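Seven-a-side in Ellwood and the best Sunday of my year

I've been meaning to write about the football all spring and now I've got so much to say that I'm going to forget half of it. So, in roughly the order things happened.

If you're new round here: I play in goal for Jollness, a seven-a-side team in the Ellwood league. I took it up at an age when most people are packing it in. We train on the astro behind the swimming baths, we have orange shirts that don't quite match (two orders, two different oranges) and up until April we had never finished above sixth. We finished second! I'm still walking about grinning.

The season in a nutshell

We started terribly. Lost the first 3, and in the third of those I let one through my legs from the halfway line, which Kibet has brought up at every single training session since. He's allowed to, he's our captain and he runs further than the rest of us put together.

Then Rehema Kombo joined. She'd played left back for years in an eleven-a-side team, moved over here for work and turned up one evening asking if we were short. We were very short. Within two games she'd moved herself up the pitch, told me to stop kicking everything long and started dropping in to collect the ball off my toes. I hated it at first. I'm a kicker, I like a big clearance, I like the noise it makes. But you can't argue with what it did for us. We went from hoofing it to playing these lovely little triangles out of the corner, and suddenly the other side were the ones doing all the chasing.

We won four on the bounce. Idrisa Lema, who had scored once in two seasons (off his shoulder, he'd want me to be clear it was the shoulder), ended up with 14 goals. I still can't get over it. He says it's the same as before except now the ball arrives where he is.

The gloves

People always ask about the gloves, by which I mean two people have asked, and I will talk about gloves until someone stops me. I wore a pair of Soltex all season. Flat palm, no finger spines, soft foam. I used to wear the stiff ones with the plastic bars down the back because I was frightened of bending a finger the wrong way, and I do understand why people like them, but you lose so much feel. With the soft ones I started holding on to shots I'd always have parried. Cut them a bit long in the thumb if I'm being picky, and they wear through fast on astro. The left palm had a hole in it by March and I played the last few games with a patch of tape over it.

Wash them by hand in lukewarm water, press the water out without wringing them and let them dry away from the radiator. Damp them again before kick-off. I ignored this for years and it makes such a difference!

The last Sunday

Going into the final match we needed a point against Tan to be sure of second. Tan had already won the league. They've got Tumaini Makori up front, who is quick, polite and completely merciless, and they'd put six past us in the autumn.

It rained all morning and then stopped ten minutes before we started, so the pitch was greasy and the ball was skidding off it. I love that for outfield players and dread it for me. First shot of the match came through a crowd of legs, bounced just in front of me and smacked me in the collarbone. I'm calling it a save. It went down as a save.

They scored first, a tap-in at the back post, and I'd like to say I was unlucky but I'd come for a cross I was never going to get. Rehema gave me a look. Then she went up the other end, played a one-two with Kibet and rolled it across for Idrisa, and we were level before I'd finished being cross with myself.

The second half was the longest of my life. Tumaini hit the bar. Kibet cleared one off the line with his backside. With a couple of minutes left they got a corner, everybody went up for it including their keeper, and the ball dropped to Tumaini on the edge of the D. I saw it late and just flung a hand out, and I got the tips of my fingers on it and it went round the post. I've watched people make that save on the telly since I was small. I got up and there was black rubber crumb in my mouth and I didn't care in the slightest.

It finished one all. Tan came over and shook hands with every one of us, and Tumaini told me he'd already turned round to celebrate. Best thing anyone has ever said to me on a football pitch.

A word about the pitch fund

While I've got your attention! The astro is wearing thin in both goalmouths, and the league has been collecting towards having those patches relaid. We've raised £3,372 between all the teams, mostly from the raffle and the penalty shoot-out at the summer fete, where I stood in goal for an entire afternoon and was beaten by a great many children. There's another shoot-out this year, so come and have a go. I dive properly, I promise, even for the little ones.

What we're doing over the summer

No league matches till September, but none of us can bear to stop, so we've worked out a loose plan. Naomi Bakilana, who usually plays for us at the back, has done her coaching badge and is running it. Come along if you're local. You don't have to be any good, see above re: halfway line.

1. Easy kickabout every week at half past six, mixed teams picked on the night. Bring one dark top and one light one, because our bibs smell like a pond.

2. Shooting practice afterwards for anyone who wants to stay on. I'll be in goal and I'd be glad of the company. About 10 of us stayed last week and it was a brilliant laugh, though my wrists were singing the next morning.

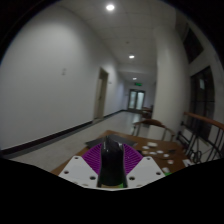
3. Passing drills with Naomi, first half hour, small squares, two touches only. It sounds dull and it's the thing that changed our season, so please don't all arrive late to miss it.

4. A friendly against Tan before the new season, date to be sorted once Kibet has got hold of their captain. I've already ordered new gloves.

Leave a comment if you fancy any of it, or just turn up at the gate by the baths and shout for one of us. Bring water, and shin pads if you've got them. I've a spare pair in the car but they're quite small.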